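Home Storage and Small Spaces, evening course
Notes for session 3: getting things out again
Borkham Adult Learning, 2019-01-13

Hello all, these are the notes I promised, typed up from my scribbles and a bit fuller than what I managed to say before we ran out of time. Bring them next week if you can, as I'll be pointing back at them.

We spent the first two sessions on putting things away. Tonight was the other half, and I think it's the half most storage books skip. How easily can you get a thing back out? I told you about my old flat in Cevosdale, where the hall cupboard held 73 items (I wrote them all down when I moved, I'm that sort of person) and I could reach perhaps a dozen of them without kneeling. It looked lovely with the door shut! But I bought three rolls of parcel tape in one winter, when I already had two in there.

So, reach. Stand where you normally stand, put your hand out, and see what you can touch without moving your feet. That's your easy zone, and it's smaller than you'd think. Anything you use every day should live in it. Things you use once a week can go a bit higher or lower, and the Christmas stuff can go wherever it likes. A few of you asked about shelves over doors. Fine for suitcases, hopeless for anything you want in a hurry.

Depth matters more than height, in my view. A shelf 70 cm deep sounds generous until you realise the back half belongs to the jars you bought when you moved in. If you're stuck with deep shelves, use a long tray you can pull forward like a drawer. The Fang ones I passed round are good for this, but an old roasting tin does the same job and costs you nothing.

Then we got on to open bins, which is where the arguing started. I like them. You throw things in, the lid never gets lost, and children will use them. The trouble is mixed contents. Once you have different sorts of things in one bin, everything leans on everything else and you end up rummaging.

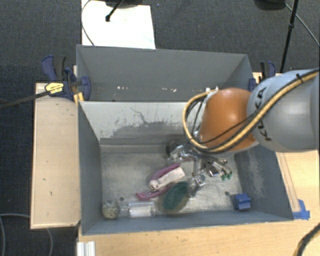

Fig. 2. Household items in an open grey bin, with the arm over it.

My rule for bins is to keep them shallow and keep them boring. One kind of thing per bin if you possibly can, and if you can't, then things of much the same size, so the small ones don't all slide to the bottom. I try to stop at 20 things in a bin. Somebody pointed out that her button box breaks this rule rather badly, and I'll allow buttons.

Lids: only for dust or for stacking. If you stack, never go above two high with anything you use more than once a month. You will not lift the top one off, whatever you tell yourself now. I have a Randia stacking set at home that I was very proud of, and the bottom box hasn't been opened since last March.

Labels we only touched on. Write what's in it, in plain words, on the side that faces you. "Misc" isn't a label. Neither is "Bits", sorry to the back row.

To do before next time

Pick one cupboard or one bin, not the whole house. Take everything out and put it on the floor or the bed. Set a timer for 15 minutes and sort it by how often you use it, without deciding yet what to throw away (we'll do that in session 4, and it goes much better if you've slept on it). Jot down the three things that were hardest to get at.

If you've got a tape measure, note the depth of the cupboard as well. We'll start with those numbers, then move on to under-bed drawers and the dreaded loft.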